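4 November 2018

Bat bench, Murnik shop. Rebound test on the repaired blades, second go.

Makis wants to tell the club that the Fiment glue puts a cracked bat back to what it was. I don't believe it yet and I'm writing down why before he talks me round.

What we have is three bats. One new, never played with. One cracked at the toe and glued in January. One cracked up the edge, glued with the same stuff, then bound with tape because Makis got nervous. He says the tape makes no difference. Then why did he put it on?

Method as before. Bat clamped at the handle, face up, ball dropped from the top of the pole, read the bounce off the board behind. Drops were 98 on the new bat and 98 on the toe repair, so at least those two can be set side by side. The edge repair got fewer. We stopped when the tape started to lift and I don't want its numbers mixed in with the others.

The toe repair came out almost level with the new one. Makis was very pleased. I was less pleased, for these reasons. We dropped on the middle of the blade and the crack is at the toe. Of course the middle is fine. It was fine before he glued it. A batsman digging out a yorker isn't using the middle, and that is how the thing got cracked to begin with.

Second, the ball. We used the same one all the way through and it was noticeably softer by the end. The new bat went first both times, so if anything the order was unkind to the repair, which Makis pointed out before I could. Fair enough. Still sloppy. Next time we swap bats every few drops.

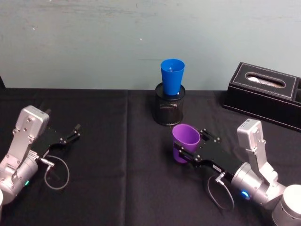 No. 200

Angeliki Lazaridis read through the first sheet and asked what a drop from a pole has to do with a bowler at full pace. Not much, is my answer. It ranks bats against each other, maybe. It says nothing about whether the glue line holds when someone hits it hard for an afternoon. She also thinks the clamp is too stiff, that real hands give, and that a stiff clamp flatters a dead blade. I'm not sure about that one. I'd want to see it tried with rubber around the handle.

The Bunnag leaflet says their oil "restores the bounce of older willow." No test given, no numbers. We put two coats on an old practice bat and it smelled better. Bounce the same as far as either of us could read it. Makis thinks two coats isn't enough. There's always another coat.

Weights: new bat 1349 grams on the kitchen scale, with the grip on. I didn't write down the toe repair before the glue went in, so we can't say what the glue adds. My fault. Weigh everything first from now on.

To do:
Drop on the toe. Mark the spot in pencil so we both hit it.
Swap order, fresh ball after every 300 drops across all the bats.
Rubber on the clamp, same bat with and without.
Ask Toment if they'll sell us a bat with a known crack, or let us crack one ourselves.
Take the tape off the edge repair and look at the line with the lamp. Makis says leave it alone.

No note to the club until the toe drops are in. Makis has agreed to this, more or less. He has already told the wicketkeeper.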